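Sorting the bricks, again

Posted 10 June 2026 | Filed under: Home, Small Storage
Print this post | E-mail this post

I started sorting our toy bricks in February. The big tub from Prerimside held 1000 pieces when we bought it, and everything had ended up mixed together at the bottom. Finding one red brick meant tipping the whole lot onto the floor.

My first try was by shape. That took two evenings and fell apart in a week. Color is easier to keep up. Light blue goes in one small bin, lime green in another, red in a third.

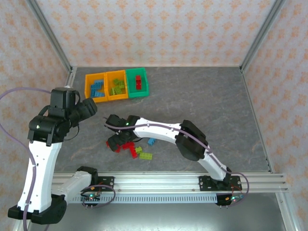

I looked at drawers with lids and decided against them. Open bins get used. With a lid, the bricks get left on top of it and stay there. I also like bins with angled walls, as it's easier to get your fingers under the last few pieces.

The bin color doesn't match the brick color and I've stopped caring – you can see what's inside anyway.

The white ones are still in the tub, all 208 of them. I need another bin for those, and Prerimside is out of the small size until next month.

Tags: toy bricks, bins, sorting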